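Home | Stories | Makers | Talk to Us

Fixing Accordions Above the Bakery
Jul 22, 2023 | By Iolanda Arruda

I'd been meaning to climb the stairs to Hema Joseph's workshop for ages, mostly because I walk past it every time I buy bread and there's always somebody up there playing the same four bars. It was Hema! She plays them on every accordion that comes in the door.

"It's the only tune I know all the way through," she told me, clearing a chair. "My customers can all play better than me. They're very polite."

She got into it sideways. Her uncle left her an old box with 14 dead notes, the repair shop in Cidton wanted more than she had, and so she opened it on the kitchen table with a butter knife. "I had wax in the carpet for 3 years," she said. (The carpet is gone now. I asked.)

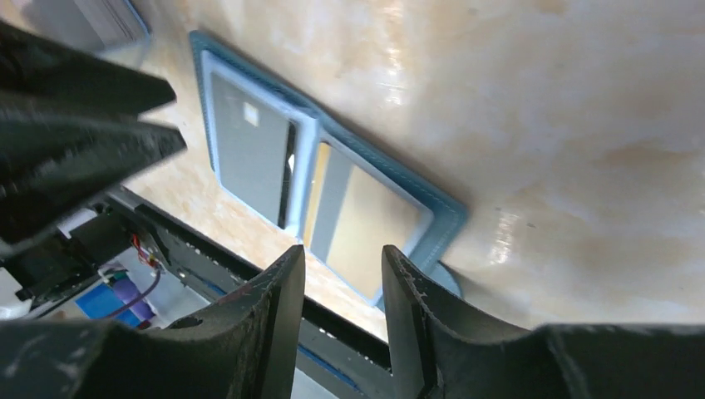 Reeds are what she likes talking about, and once she's going you can forget your next question. Each one is a thin strip of steel, and she tunes it by scratching a little metal off, near the tip to raise the note and near the base to lower it. "You scratch, you listen, you scratch, you swear," she said. We got onto the reed plates with their rivets, and I pointed at a black metal rail with a row of small holes along it and told her that was how I'd always imagined the inside of an accordion. She laughed so hard she had to put her coffee down – I wasn't even close, apparently.

The oldest player she works for is Thirumalai Lobo, who has had his instrument for 60 years and won't let her touch the straps. "The bellows, fine. The reeds, fine. The straps, he goes home."

I wondered if she'd ever take on an apprentice. She's had 2, and one, Raphaël Lacroix, now tunes pianos. "He says they're easier because they stay where you put them."

She's closed for most of October, when she goes to see her sister, so get your wheezy ones in before then.

14 shares | 3 comments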